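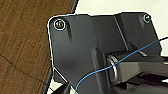
Purnby, Dec 14, 2025

Ticket: label export stops at 499 rows
Opened by: Dede Dramani, Katura stockroom
Product: Flomside inventory, web version
Priority: high, need labels for the year-end count

Problem: exporting the parts list to CSV for the label printer. List has 1,000 items. File comes out with 499 plus the header. No error, just says Done. Same thing three times.

Tried so far:
- logged out, back in. Same.
- other browser. Same.
- cleared filters. There was one left on from November (fasteners only), thought that was it. Nope.
- sorted by part number, then by bin. Always 499, but a differnt last row each time. So not one bad item.
- PDF instead of CSV. All 1,000 there, but the label software won't take PDF.

Reply from Anozie support: please check Description for long text, anything over 1,024 characters can upset the export. Also send browser version and page size setting.

Dede: checked. 14 items over the limit, mostly old supplier notes pasted in whole. Trimmed all of them. Still 499. Page size was set to 500, didn't know that mattered.

Support: set page size to All, save, reload, export again. The export is only taking the first page, and the header uses up one line of it. Known bug, fix not scheduled yet.

Dede: ok that worked. 1,000 rows. Opened it in the label software, bin codes look right, leading zeros still there. Printing the first batch now.

Can you put back the notes I trimmed?? Did them by hand and didnt keep a copy. Leave ticket open til thats sorted.

Status: waiting on support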